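Cell 2, Sollberg bench: two-arm station, setup and upkeep
Gallery, 17 April 2023

These notes cover the small two-arm cell on the Sollberg bench as it is set up for the kibble work: a bag, a scoop and a bowl between two grippers. They are meant for whoever has the next maintenance rotation. Erdal Türkmen wrote the cable and joint parts, Fadime Oral the parts on calibration and cleaning. Controller settings are in the Kundell binder and are not repeated.

1. General arrangement

The arms are mounted at the left and right front corners, and the rail runs along the near edge between them. Base bolts are checked with the cell powered down and both arms resting in the park position. Start on the left base and work diagonally. If a bolt turns at all before the wrench clicks, mark it with paint pen and write it in the log, even when the rest of the base is tight.

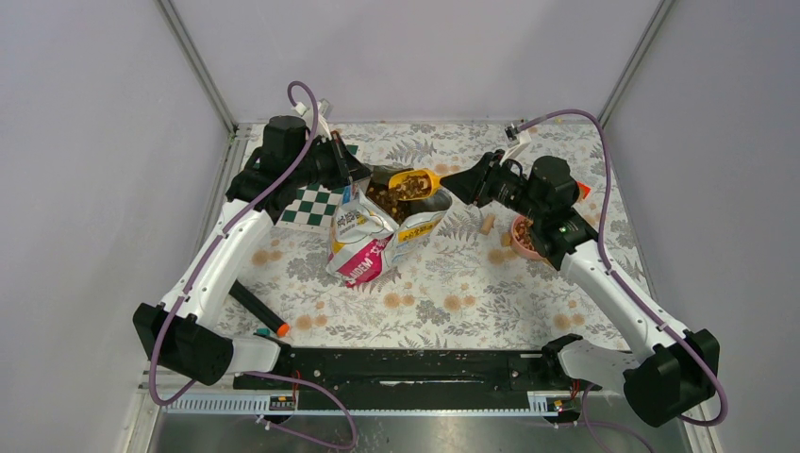 The purple cables are the part that wears. Each one has to leave its connector at the wrist in an open loop, large enough that the wrist can go through its full roll without pulling the loop straight. Tie points go on the links only. A tie placed across a joint will hold for a few days and then cut the jacket.

Procedure after any cable swap:
Park both arms, power off, wait for the drives to discharge.
Seat the wrist connector by hand and tug it once along the cable axis.
Run the wrist roll at the lowest speed setting, first one way, then the other.
Run the elbow from park to full reach and watch the slack at the base.
Log the cable number and the cycle counter.

Cables are replaced at 3,000 cycles whether or not they show damage. The interval used to be longer. In October the left cable developed an intermittent break that showed up only with the elbow extended, and we lost most of a shift to it before Erdal thought to flex the jacket by hand with the meter connected. Inspection is now at 2,000 cycles. Look for a shiny patch on the jacket where it rubs the link, and for any stiffness near the connector.

2. Wrist cameras and fingers

Finger alignment is checked through the wrist view, which is faster than taking the gripper off. Open the fingers fully and compare the two tips on the monitor. They should sit at the same height. A difference means a finger screw has backed out or the finger has slipped on its carrier.

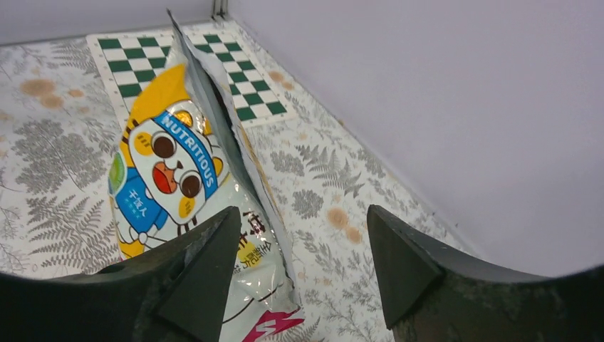 Glossy packaging is hard on the exposure setting. Leave auto exposure off and set it manually with the bag in place, then check that the printing is still readable where the plastic creases. If the highlights wash out, lower the exposure one step and look again. Do not move the enclosure lights to fix it; the fixed camera was set up under the same light and will need to be redone.

The lens is wiped with a dry microfiber cloth at the start of each shift. Kibble dust has fat in it and smears, so a lens that looks hazy after the dry wipe gets one pass with lens fluid on the cloth, never on the lens. Finger pads get isopropyl alcohol. The Flillitz pads swell slightly if they are soaked, so use a damp wipe and let them air out before closing the gripper.

Calibration uses the green-and-white checkerboard. It must lie flat for the calibration run, fully uncovered, with no fold in the cloth under it. Redo the run after any of these: a gripper removed and refitted, a camera touched, a base bolt retorqued. Fadime keeps the accepted values on the sheet inside the Kundell binder. If the new result is outside the limit on the sheet, repeat it before changing anything.

3. Table and cable tray

The tablecloth is pulled tight and squared to the rail. Wrinkles lift the bowl and shift the scoop, and the arms will then be blamed for it. Replace the cloth when it no longer pulls flat.

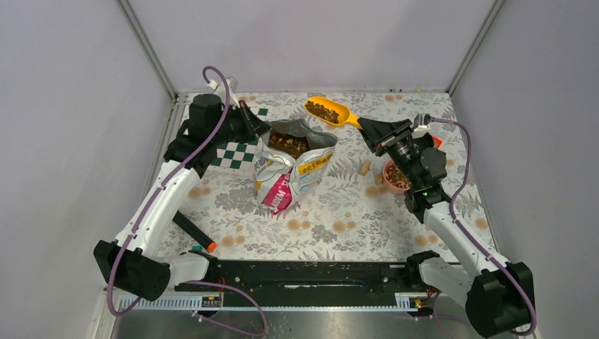 Crumbs go everywhere with this task. Vacuum the table first, then the rail, then the tray, with the soft brush fitted. Keep the nozzle off the electronics boards. No compressed air anywhere in the cell: it drives dust into the joint housings, and the left shoulder at the Stoyanova cell had to be opened up for that reason.

Screw heads on the rail collect dust as well. Clear them with a wooden pick before fitting the driver, otherwise the bit rides high and rounds the head.

After cleaning, slide a finger along the slots of the tray and press back any wire that has come up. Check that the cable hanging near the left base is clear of the link at full rotation.

Open items
Left wrist connector: strain relief on order, size 6.
Right elbow: faint click on reversal, no change in current draw. Erdal is tracking it.
Spare finger set: one pad missing from the kit.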